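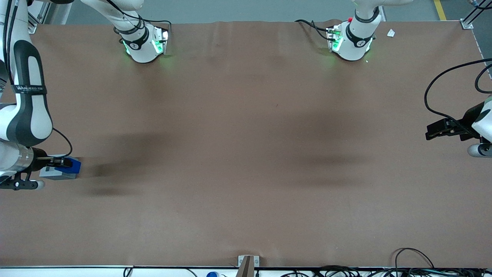

2월에 정리한 양팔 작업대 예산 메모

작년 말부터 미뤄 두었던 장비 계획을 이번에 마무리했다. 품의서에는 금액과 품목만 들어가서, 왜 그렇게 정했는지는 여기에 따로 적어 둔다. 내년에 같은 표를 다시 열 사람이 나일 가능성이 높다.

팔은 새로 사지 않는다

처음 계획에는 양팔 한 세트를 추가로 사는 안이 들어 있었다. Votoda와 Sundetti 두 곳에서 견적을 받았고, 둘 다 팔 본체 가격은 예상한 범위였다. 문제는 본체 말고 붙는 것들이었다. 제어기 설치, 프레임, 교육비, 연장 보증까지 더하니 올해 예산으로는 다른 항목을 전부 포기해야 했다. Damilola Wike와 사용 기록을 같이 보고 나서 추가 구매는 접었다. 지금 있는 작업대가 비는 시간이 아직 많다. 오전에는 거의 차 있지만 오후 3시 이후로는 예약이 드물다.

그래서 올해 돈은 그리퍼, 상판, 케이블 쪽에 쓰기로 했다.

그리퍼

지금 하는 일은 작은 상자를 집어서 옮기는 작업이 대부분이다. 파란 상자 하나를 오른쪽 그리퍼로 잡고 왼쪽은 벌린 채 대기시키는 식으로 시작하는 경우가 많다. 평행 그리퍼면 충분하고, 손가락이 여러 개인 핸드는 견적만 받아 두었다.

예비 손가락은 4개를 산다. 본체 예비품은 사지 않는다. Rundodley 쪽 담당자 Morag Guthrie에게 납기를 물었더니 손가락은 3주, 본체는 5주라고 했다. 본체가 고장 나면 5주를 쉬게 되는 셈인데, 그동안은 한 팔로 돌릴 수 있는 작업을 먼저 하기로 합의했다. 마음에 드는 결론은 아니지만 예비 본체 하나 값이면 나머지 소모품을 다 살 수 있다.

상판과 바닥

작업대 상판은 무광 갈색 표면인데, 안쪽 가장자리 근처가 조금 울어 있다. 작업 자체에 지장은 없다. 다만 얇은 물건을 다루는 작업이 하반기에 들어오기 때문에 교체 비용을 잡아 두었다. 같은 색, 같은 무광으로 간다. 밝은 색도 후보였으나 Mayu Matsuda가 기존 데이터와 조건을 맞추고 싶다고 해서 바꾸지 않기로 했다.

그림자도 회의에서 나왔다. 상판 가운데에 부드럽고 넓은 그림자가 생긴다. 조명 추가 견적을 받아 봤는데 설치비가 조명값보다 비쌌다. 올해는 보류다.

케이블

이번 예산에서 제일 늦게 들어간 항목이고, 사실 제일 먼저 했어야 했다. 검은 케이블이 팔 옆으로 크게 고리를 그리며 내려오고, 작업대 앞쪽 오른편에는 엉킨 채로 모여 있다. 고리 하나는 상판 위까지 올라온다. 케이블 가이드, 고정 스트랩, 프레임용 클램프를 Afolabi에서 한꺼번에 주문하기로 했고, 합계는 2,679달러다. 여기에는 여분 케이블도 포함되어 있다.

처음에는 스트랩만 더 사면 된다고 생각했다. Ese Lawal이 팔을 끝까지 뻗었을 때 필요한 길이를 직접 재 보자고 해서 쟀더니, 기존 길이로는 가이드를 통과시킬 여유가 없었다. 케이블을 바꾸지 않고 가이드만 샀으면 그대로 창고에 들어갔을 것이다. 길이를 재는 데는 오후 한나절이 걸렸다.

다음에 확인할 것

보증 만료일을 품목별로 다시 적어야 한다. 지금은 팔과 그리퍼가 한 줄에 묶여 있어서 어느 쪽 날짜인지 알 수 없다.

Sundetti 견적은 유효 기간이 끝나기 전에 갱신을 요청한다. 당장 살 생각은 없어도 내년 비교용으로 필요하다.

케이블 교체 날에는 작업대를 하루 비워야 한다. 예약표는 Ese Adeleke가 관리하니 납품일이 나오는 대로 알려 주기로 했다.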